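About Pendura

Pendura gathers worked examples for systems that learn to handle small parts. Our customers build the learning systems. We supply the recordings they learn from, with the notes needed to use them.

The company was set up by Shanthi Roy and Kavinda Uddin, who had both spent years writing motion programs by hand for assembly lines. We now run two stations, each with a pair of arms and jointed hands. An operator guides the arms through a task on a parts board, and the joint positions and the camera view are stored together. One attempt is one example.
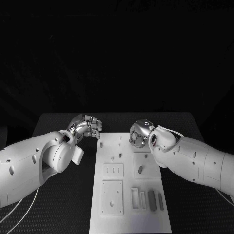
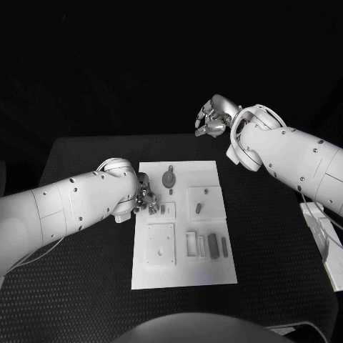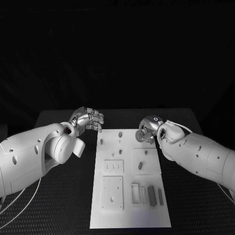

Two-arm work at the parts board, seen from the head camera.

The current set, Grilano, holds 1289 examples across 76 task variants. A variant fixes the part, the hand to be used and the starting layout. Failed attempts are kept and marked as such — a dropped peg is still a usable record — but they are stored apart from the completed ones. Attempts with missing camera data are deleted.

Ashraful Talukder runs the stations and trains operators. Ruwan Chowdhury checks each example against its task sheet before release. If the label and the recording disagree, the example goes back to the operator who made it. Janaka Sheikh looks after file formats and delivery.

New boards are accepted for trial on Thursday mornings. Please send drawings of all parts and fixtures beforehand, with tolerances, and state which faces may be gripped. We do not take parts with sharp edges or live electrical parts.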